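Minutes of the litter trial meeting, Brernach site
June — minutes by Otakar Hubáček

Present: Bořivoj Vrabec (chair), Otakar Hubáček. Apologies from Peltanbridge.

1. Minutes of the previous meeting
Agreed, with one change. The fill weight under item 4 should read 80 g, not 70 g.

2. Tray layout
O.H. went through the bench layout. The litter tray stays on the right and the white one on the left. B.V. asked that the strip of table between the two be wiped down after each run, as fine dust had been tracked across it in May.
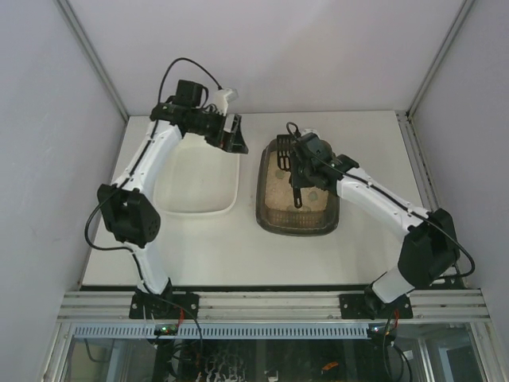
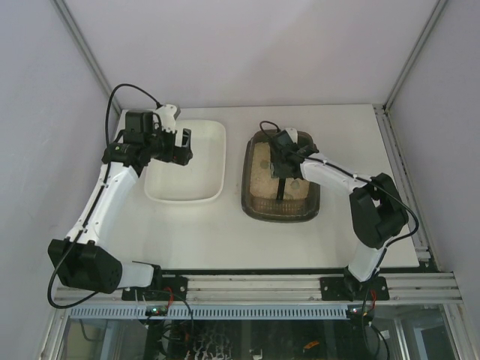

Item 2, bench layout. The second picture has the litter tray with discs on top of the pale fill.

3. Fill depth
B.V. noted that the fill is thin at the front end of the litter tray, where the grid pattern shows through. Agreed to level the fill by hand before each run and to record the depth at both ends.

4. Supplies
The log stands at 23 runs. There are 2 sacks of fill left in the store. O.H. to ask Briggs for a price on the finer grade — Sillard can no longer supply it.

5. Any other business
Spare trays are to be labelled on the underside. Next meeting at 2 pm, same room.

Actions: O.H. items 3 and 4. B.V. item 5.

Recent minutes
Storage and shelving, May
Dust and cleaning, April
Tray sizes, first review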